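Waltarer moves pulley assembly to two-armed robots, hand crews shift to setup

AZAR — The small-parts floor at Waltarer has started handing its pulley assembly over to robots, and the people who used to do the job by hand are learning a different one.

The company confirmed in February that the first cell is running on the early shift, starting at 6. More to follow if the numbers hold. No layoffs planned, a spokesperson said. Hours stay the same for now, job titles don't.

Until this winter the work went like this: a tray of 200 pins, a tray of pulleys, a bench, a lamp. Pick up a pin, seat it, check it, next one. Good assemblers could do it half asleep and several told us they had. Sore thumbs and stiff necks were the usual complaints, and turnover on the line was high enough that the supervisors stopped putting names on the lockers.

Now the same people teach the cell where things go, load the parts and step in when a pin is dropped or goes in crooked. That last one happens more than managment would like. Staff on the floor say the arms are patient but slow, and that a seasoned hand still beats them on a fresh batch.

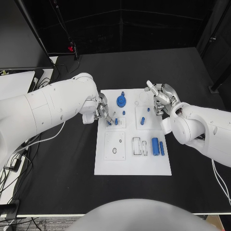 A two-armed robot at the assembly board, with one gripper touching a small blue peg.

The software comes from Gelent, which has its office across the river and sends a technician over most mornings. Waltarer picked it over a cheaper package after a trial last fall. Neither company would talk price.

Training is where the grumbling is. Workers get 100 paid hours to move up to the new grade, called cell operator, and some say it's not enough, especially for anyone who hasn't spent much time around computers. Classes are held before the shift, in the break room, so there goes breakfast. The company says it's is looking at a later slot.

Pay goes up one step once the course is done. The Vumer local, which represents the floor, wants it paid from day one of training and wants it in writing that anyone who doesn't pass can go back to a bench job. Talks are still open on both points.

Opinions on the floor are mixed. One assembler with long service said her hands feel better than they have in years. Another said he misses the talk — eight people around a bench is a conversation, one person next to a machine isn't. Two have asked for transfers to packing. Both granted.

Harder jobs stay manual. Anything with a spring, anything with grease, all the repair work. A second cell is due before summer, and the union wants the operator list posted before it arrives.

Next meeting between the two sides is set for later this month, 4 p.m., in the plant cafeteria.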